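Handheld gripper loses its zero on one side – anyone else?

Posted in: Grippers and end tools

recep_b
Hello all. We collect demonstrations with a pair of handheld grippers, and the data goes to our arm in Rosetmont. Since January one side has a fault I can't explain. After some time the width reading does not return to zero when the jaws close. It stays at 4 mm, sometimes 8. On the arm this became a safety matter: the policy believed the jaws were still open and pushed a part into the table until the stop came.

I checked 546 recordings and 57 have the wrong zero. The encoder is an Amano, firmware is the newest. The task is with a small organizer box.
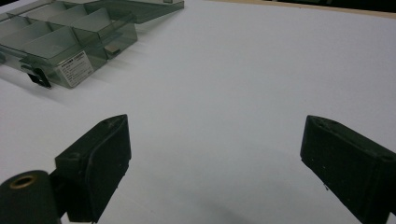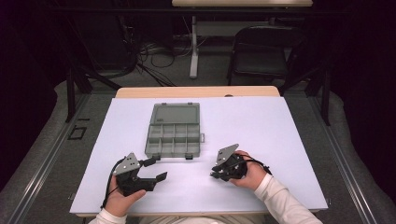 nirby
Jarlath Ní Bhriain had the same thing on our pair. It was the set screw on the pivot. Thread lock, one drop, finished.

recep_b
Thank you, but I tightened this screw two times already. The error came back the same afternoon.

Hurora
I don't agree with the screw theory. A loose screw gives you a different error every time. Yours is always 4 or 8, so to me it looks like lost steps in the counting. Check the cable where it bends close to the hand.

nirby
Ours was also the same number every time, and it was the screw.

Hurora
Then you were lucky – or you moved the cable when you opened it.

recep_b
I changed the cable with the one from the good side. The fault moved with it. So I think Hurora is right, but I will run one full day before I say it is solved. The 57 recordings I take out of the training set. Is it possible to correct them afterward, or is this a bad idea?

Hurora
Bad idea if the jump happens in the middle of a recording. Record them again.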